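Pre-session inspection: suture demonstration recording
Site: Clekwood bench lab, station 2
Date: 1 November 2024
Checked by: Noreen Ó Dálaigh

1. Emergency stop tested from both seats — OK.
2. Arm joints homed, no fault codes — OK.
3. Wrist camera lens wiped and focus checked — OK. Focus had drifted in October and was reset then.
4. Grasper jaws open and close fully on command — OK. Slight lag on the first close after power-up. Reported to Zadden.
5. Needle count sheet at the station — OK. Old version of the form, still usable.
6. Sharps bin below fill line — REPLACE before the next session.
7. Clocks matched between the video and joint logs — OK after restart.

Comments on recording: the tissue carries a finished row of five stitches and a separate slit still open. Two knots are tied on the diagonal cut, and the needle is lying on the tissue with its thread attached. Operators should label each cut as its own task in Clellia. 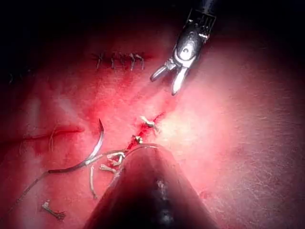

Should a failed stitch be deleted from the set?
Keep it and mark it as failed. The model needs examples of slips and retries, and a deleted take also leaves a gap in the joint log.

8. Loose thread ends cleared between takes — NOT DONE. A short trimmed piece was still on the tissue at the lower left. Use the blunt forceps, arm paused.
9. Storage — OK. The set stands at 3,334 takes, with 146 waiting for review by Mousavi.

Open items: 6 and 8. Recheck both before the arm is powered up again.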